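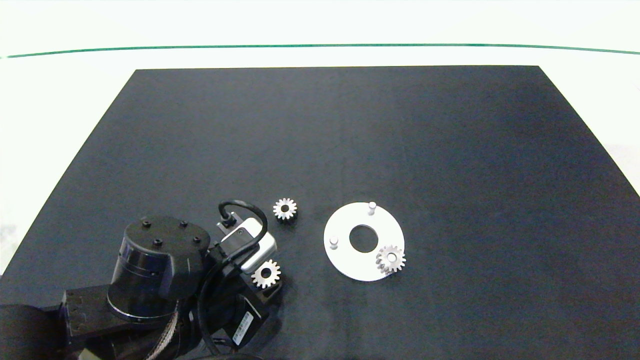 Most gripper comparisons I read are about payload and speed, and I think both are the wrong place to start for small assembly work. A gripper that can lift a brick tells you very little about whether it can put a gear on a peg. Gears are what we use at Gristside when we want to judge a new hand. The task is a flat white plate with short upright pegs, laid on a black mat, and a few small spur gears to go on it. With one gear on the plate and two still lying on the mat, you already have most of what makes the job hard. The gears are small, they are shiny, and one that sits a little tilted in front of the fingers needs a different grasp from one lying flat.

We ran the same plate with two parallel grippers, one from Pillier and one from Kaczorowski. The Pillier closes faster and has the better data sheet. The Kaczorowski is slower and, to my eye, uglier. Over 900 tries with each, I would take the slow one. Its fingers meet in the same place every time, and when it picks up a gear by the teeth the gear does not roll as much. Ewan Leckie, who wrote the controller settings for both, disagrees with me and says the Pillier would catch up with softer finger pads. He may be right. We did not buy softer pads, and neither will most people who read the data sheet.

My other complaint is about cameras. A small camera on top of the gripper is now close to standard, and I am for it. But the cable has to go somewhere, and it usually ends up as a loop over the hand. Makers test the arm and they test the camera, and the loop is left to the customer. Noemí Aguirre spent seven days on a fault that we blamed on the Jestska controller. It was the cable pulling on its plug whenever the wrist turned far to the right. I would pay more for a hand with the cable inside it.

I would also like to see makers publish results on a plain peg task, with the failures counted and the lighting described. Payload can stay on the sheet. It should be lower down, under how often the part ended up where it was meant to go.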